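Jun 3, 2020

Home robots still a fair way off, says Flusent

Tidying up. Still mostly a job for people, going by the latest from Flusent, which put its one-armed helper onto putting fruit away this week. Bedside table, pulled-out drawer, one orange. Sounds easy. Isnt, for a machine.

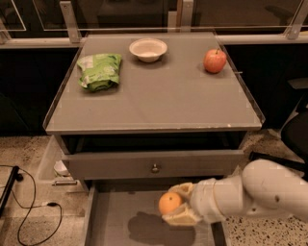
A reader in Andorness wrote in that her kids can't manage a drawer either, and they've had years of practice. She'd still pay for one if it did the dishes.

The firm says it has logged 1,354 pick-and-place tries so far, on soft stuff and round stuff. Soft is harder. Grip too hard and it squashes, too light and its on the floor.

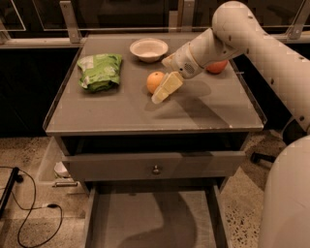
So can you buy one? Not this year, and Flusent won't name a price or a date.

Rival Wokuvance is sticking to shops. Its shelf stacker starts a trial at the Mazza grocery in July, 29 nights, after close. Tins and boxes only to begin with.

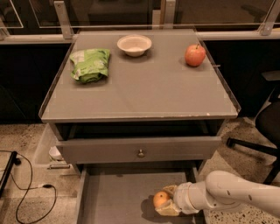

Shop work pays sooner, that's the thinking. Same boxes, same shelf, same lights. Homes are all over the place. Even a small tabletop can have a crumpled snack bag, a bowl and an apple on it, each needing a differnt grip, and then there's the drawer below. Wokuvance says 100 product lines is its limit for now.
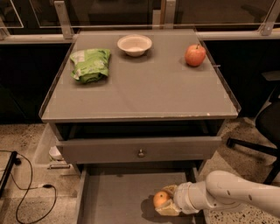
Staff at Mazza were told no shifts will be cut, though one night filler said he'd beleive it when he saw the August roster. Trial results are due to go up in the store once it wraps.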